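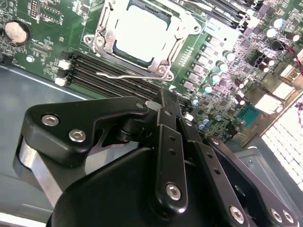 A gripper at work over a computer motherboard, between the memory slots and the processor socket. Photo: Itberg

News | Research | Robotics

Itberg researchers teach robot arms to feel their way around a circuit board

EDET, 26th January – The robotics team at Itberg is delighted to share the first results from Trilen, a training method that helps a robot arm handle the small, fussy parts inside a desktop computer.

Trilen starts with people. Operators guide the arm by hand through a job, such as seating a memory module, and the system learns from the pushes and pauses as much as from the path. With 120 guided runs to learn from, the arm finished 76 of 80 test insertions on boards it had not met before, and the team needed only 30 minutes of extra practice when they moved it to a new chassis.

"We spent a lovely long while watching how patient people are with their fingertips, how they lean in a little and then wait, and we wanted the arm to pick up some of that patience too," said Halima Okonkwo, who leads the project.

Her colleague Chinyere Ogundipe is now looking at cables and connectors, which bend and wander in ways that memory modules don't. The team plans to release its training data in July, and repair workshops that would like to try Trilen are warmly invited to write to the Flemetti press desk.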